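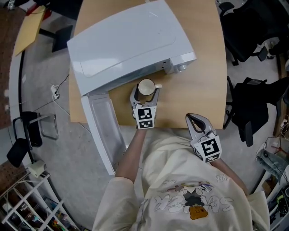 图1　茶水角微波炉，炉门开启状态；炉前为白色马克杯，桌旁地毯上有带插头的白色线缆。

茶水角台面微波炉安全检查表（附检查意见）

地点：Lestmont 楼 374 室，茶水角
使用单位：Stinley
检查日期：2021年4月2日
检查类别：定期检查
上次检查：3月
表单版本：6

结论代号：合格＝符合要求；整改＝须在期限内处理；观察＝暂不处理，下次复查；未检＝本次条件不具备。
“意见”栏只记录现场情况和处理要求，与规定一致且无补充的项目可留空。

一、放置与承托

1.1　桌面平整，无开裂、鼓起、松动
结论：合格
意见：浅色木质桌面。用手按压各桌角，无晃动。

1.2　微波炉整体位于桌面内，支脚无悬空
结论：观察
意见：炉体斜放，与桌边不平行。支脚目前均有承托，但斜放后正面一角离桌沿较近，开门时受力点随之外移。建议转正，并向桌面内侧移动。移动前须先断电，炉内转盘先取出。

1.3　炉门可完全打开，行程内无阻挡
结论：合格
意见：炉门开启后越过桌沿，门下方及前方应保持净空，椅子不得推入该范围。

1.4　散热间距符合说明书要求
结论：合格
意见：斜放状态下各侧间距不一，以最小一侧计。转正后须重新测量并补记。

1.5　炉顶无堆放物
结论：合格
意见：炉顶为光面白色外壳，未放置物品。3月检查时炉顶压有一叠纸杯套，已清走，本次未再出现。

1.6　桌子周围无可能倾倒至炉体的物件
结论：整改
意见：桌子左侧远端斜靠一块棕黄色纸板，无固定。纸板属可燃物，不应长期留在加热器具附近。移至废纸回收处；如仍需使用，平放入储物间。

二、炉体外观

2.1　外壳无变形、锈蚀、破损
结论：合格
意见：

2.2　炉门铰链动作正常，开合无异响
结论：合格
意见：连续开合试验，中途任意位置停顿，未见卡滞。铰链侧有轻微积尘，清洁时一并擦除。

2.3　门锁扣合可靠，开门即停止加热
结论：合格
意见：炉内放水杯，以最短档启动后开门，加热停止，再关门不自行启动。此项不得空炉试验。

2.4　门内侧观察窗无裂纹、烧痕
结论：合格
意见：内侧窗板为半透明灰白色，检查时须用手电斜照。正面直视不易发现细裂纹。

2.5　门框密封面清洁，无食物残渣
结论：整改
意见：密封面下沿有干结残渣，未影响关门。用湿布软化后擦除，不得使用刀片或钢丝球。清洁完成后重做2.3项，结果记入复查栏。

2.6　控制旋钮无松脱，回零准确
结论：合格
意见：银色圆形旋钮位于正面右侧。回零时有明显手感，结束铃正常。旋钮根部缝隙有油污，不影响操作。

2.7　铭牌可辨认，额定参数与插座匹配
结论：未检
意见：铭牌需移动炉体后才能读取，与1.2项转正同时进行。未核对前不得更换插座或加装转换插头。

三、内腔与附件

3.1　内腔涂层无剥落、打火痕迹
结论：合格
意见：顶部有溅渍，颜色较浅，擦拭后底层完好。

3.2　波导盖板在位，无焦斑
结论：合格
意见：盖板为耗材，发现焦斑即停用，不得拆下继续使用。

3.3　转盘及滚轮支架安装到位，转动平稳
结论：合格
意见：负载试验时转盘运行连续，无偏移。

3.4　加热试验
结论：合格
意见：取室温水一杯，按规定时长加热，静置后搅匀测温，读数70℃，在本表可接受范围内。测温前须搅匀，表层读数不作为依据。

3.5　停炉后内腔无异味、无冒烟
结论：合格
意见：

四、器皿

4.1　茶水角提供的杯具适用于微波炉
结论：合格
意见：白色瓷杯，内壁浅米色，未见金属饰边。杯底适用标识应逐只核对，标识磨损无法辨认的，不再放在微波炉旁供公用。

4.2　杯具无裂纹、缺口，杯柄牢固
结论：合格
意见：检查方法为目视加轻叩，叩声发哑者剔除。杯柄与杯身连接处为重点部位。

4.3　热杯取放位置
结论：观察
意见：炉前桌面较窄，杯子易落在靠近桌沿处。炉体转正后移后，应在炉前留出可放一只杯子的位置。取杯时手柄朝内，不要伸出桌沿。

4.4　隔热手套或隔热垫可用
结论：整改
意见：手套指尖处已磨薄，报废。申领单写明“可水洗”，上一批不可水洗，用过几次即不能保持清洁。

五、电源与线缆

5.1　电源线护套无破损、压扁、过热痕迹
结论：合格
意见：沿全长手摸检查，断电状态下进行。靠近炉体出线口处弯曲半径偏小，转正时理顺。

5.2　插头插片无变色、松动
结论：合格
意见：

5.3　微波炉单独使用固定插座，不接移动插线板
结论：观察
意见：试验时使用墙面固定插座，符合要求。附近有其他用电器具，须提醒使用者不要临时改接。

5.4　地面无散放线缆
结论：整改
意见：桌子左侧灰色地毯上散放一根白色带插头线缆，位于通行处，有绊倒和踩压插头的可能。先确认所属设备：在用的，沿墙固定；停用的，卷好、贴标签、入柜。插头不得留在地面，地毯清洗期间尤须注意。

5.5　小型设备及其连线放置有序
结论：观察
意见：办公椅旁的地面放有一件米色小型设备，连深色线。椅子移动时可能压线或牵拉。建议移至椅子活动范围之外。用途由使用单位在复查前填报，未填报的按无主物品处理。

5.6　漏电保护装置动作试验
结论：合格
意见：按下试验按钮即跳闸，复位正常。试验前已通知同一回路的用户保存文件。

六、周边环境

6.1　操作位置前方留有站立空间
结论：合格
意见：站立者取放热杯时应能后退一步而不碰到家具。

6.2　办公椅不占用茶水角通道
结论：整改
意见：左侧黑色办公椅，镀铬椅架，停放在线缆与小型设备附近。归还工位。茶水角不设转椅，需要坐具时使用固定脚凳子。

6.3　置物架稳固，物品摆放不超出层板
结论：观察
意见：白色金属丝网架，物品种类较杂。重物放下层，零散小件装盒。架体未与墙面连接，推力试验时有轻微摆动，待加装防倾连接件。

6.4　地面覆盖物平整，无翘边
结论：合格
意见：灰色地毯，接缝平整。地毯不宜作为热饮操作区地面，溅洒后应及时吸干。是否更换为硬质地面，列入年度维修讨论，不作为本次整改项。

6.5　微波炉旁张贴使用须知
结论：整改
意见：旧须知已褪色，文字难以辨认。新须知字高应保证站立时可读，内容见附注。不得贴在炉门观察窗或通风孔上。

6.6　灭火器材位置明确，取用不受阻
结论：合格
意见：压力指示在正常区，检查卡已签。从茶水角步行至器材处的路线上不得堆放纸箱。

七、整改要求

编号A　纸板移走（1.6）　当日完成
编号B　地面线缆确认并收纳（5.4）　当日完成
编号C　办公椅归位（6.2）　当日完成
编号D　密封面清洁并重做门锁试验（2.5、2.3）　下次使用前完成
编号E　更换隔热手套（4.4）　4月25日前完成
编号F　更换使用须知（6.5）　4月25日前完成

编号D未完成前，微波炉挂“暂停使用”牌，并切断电源。编号B如查明线缆已损坏，直接报废，不得包扎绝缘胶带后继续使用。
家具类配件（网架防倾连接件、固定脚凳子）统一向 Jarkico 询价，规格由使用单位确认。交货期较长时，先把网架上层物品下移。

八、复查记录

A　□已完成　□未完成　备注：
B　□已完成　□未完成　线缆所属设备：
C　□已完成　□未完成　备注：
D　□已完成　□未完成　门锁试验结果：
E　□已完成　□未完成　备注：
F　□已完成　□未完成　备注：
炉体转正后各侧间距：左＿＿　右＿＿　后＿＿　上＿＿
铭牌参数：额定电压＿＿　额定输入功率＿＿

附注　使用须知文本（张贴用）

禁止空炉启动。
禁止放入金属器皿、铝箔、带金属饰边的杯碗。
密封容器须先开盖或留出排气口。
加热饮品后静置片刻再取出，防止突沸。
杯子放稳后再松手，不要放在桌沿。
取出后随手关门，炉门上不得放置或悬挂物品。
炉内起火时不要开门，先切断电源，等火熄灭。
溅洒后由使用者当场擦净。
出现异响、异味、火花或关门不严，停止使用并报修，报修时注明 374 室茶水角。

填表说明：结论为“未检”的项目须在复查时补齐，连续两次“未检”按“整改”处理。涂改处须由检查人签字。本表一式两份，使用单位留存一份，另一份归入房间设备档案。

检查人签字：＿＿＿＿　　使用单位签字：＿＿＿＿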